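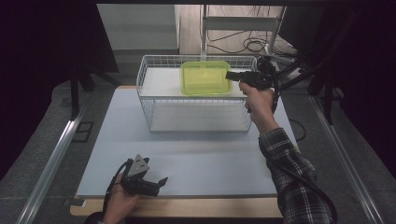 Visit to Zustton, Kemden: the hand-held gripper kit

Kemden, November 2019

I went to Zustton's open day on behalf of Dallum, where we are looking at ways of recording handling tasks without tying up a robot arm for weeks. The kit on show was a pair of hand-held grippers, one for each hand, with the software to store what the operator does. We already have a quote from Buschmann for a different system, so part of the job was to see whether the two could be compared at all.

Getting there

The unit is at the far end of the estate, past the tyre depot. The sign is small and I drove past it. Parking is free. Visitors were taken round in small groups and ours was the second of the morning. Coffee was in the corridor.

The demonstration

Nele Mühlbauer, who runs the applications side, took our group. She spent very little time on slides and went straight to the work table. The task was shelf handling with a white wire basket on two levels and a lime-green plastic container on the upper one. The operator holds both grippers and works standing up, the right one by a pistol-style handle. Each has a black cable.

The cables were my first question. They hang down past the hands, and I wanted to know if they pull when you reach. I was allowed a go afterwards. I noticed the cable on the right when I reached over the shelf and forgot about it when I was working low down. Mühlbauer said a longer set is available at no extra charge.

The left gripper had a metal plate with small round holes mounted on top. According to Mühlbauer the plate is for attaching extra sensors, and buyers can drill their own if the hole pattern does not suit.

The table was fitted with grooved aluminium rails down both sides and had dark curtains round it. I asked if we would need the curtains and was told they are optional, but that steady light saves trouble later.

Trying it myself

I am right-handed and found the left gripper awkward for the first few minutes. The handles are a fair size – a colleague with small hands might struggle. Closing the jaws on a box with rounded corners takes some care, and I dropped mine once. My wrist was tired by the end, though I had been gripping too hard.

Price and delivery

The pair costs 2,181 euros with the software for one computer. A further licence is 185 euros a year and spare jaw fingers are 107 euros a set. The guarantee runs for 2 years and leaves out the cables, which I queried. Delivery is quoted for March if we order before the end of the year.

Compared with Buschmann

Buschmann's price includes a day's training on site and Zustton's does not. Zustton's kit is simpler to pick up and needs less room. I could not judge the quality of the recordings, as we were only shown them on a small screen. Mühlbauer has promised to send a sample set so that our own people can open the files.

Still to do

Ask for the cable guarantee in writing. Check whether the table rails are sold with the kit or separately, as the price list does not say. Arrange a loan pair if one is free – the waiting list was already open when I left.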